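The wall I keep meaning to deal with

October 6, 2023

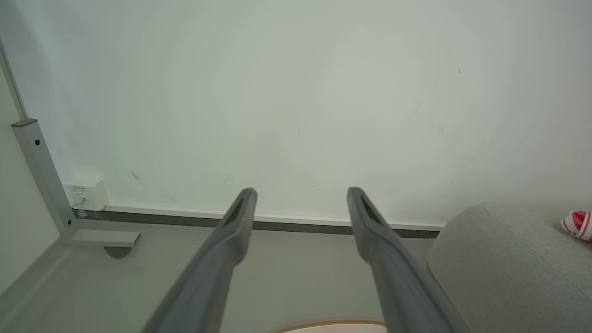

Scuffs, baseboard and the little white box.

So I've been on a cleaning kick all week, and I finally got to the wall. You know the one. Every room has a big white wall that looks totally fine until you get down low and really look at it, and then all you can see is marks!

Mine has a thin gray streak going diagonally on the left, and a fainter smudge over on the right that I had somehow never noticed. There's a tiny dark speck up high too. I've decided the speck can stay.

My friend Azadeh swears by a damp sponge and a drop of dish soap, and she's very firm about going gently - scrub too hard and you get a shiny patch that's worse than the scuff. I had a tub of some cleaning paste called Lornon under the sink, but I chickened out and went to bed instead.

The other job is the baseboard. I love the white lip with the dark gray strip under it (so forgiving with the mop), but that top edge is a dust shelf, plain and simple. An old sock over your hand works great, or a dry paintbrush for the corners.

I also want to wipe down the metal table leg, foot bar and all, and go around the white box on the wall with a dry cloth. No spray anywhere near that one, please.

If the streak won't budge I've got 3 paint samples from Penrose to try, and naturally they all look like the same white. Send opinions! I'd like it done before my parents come in December.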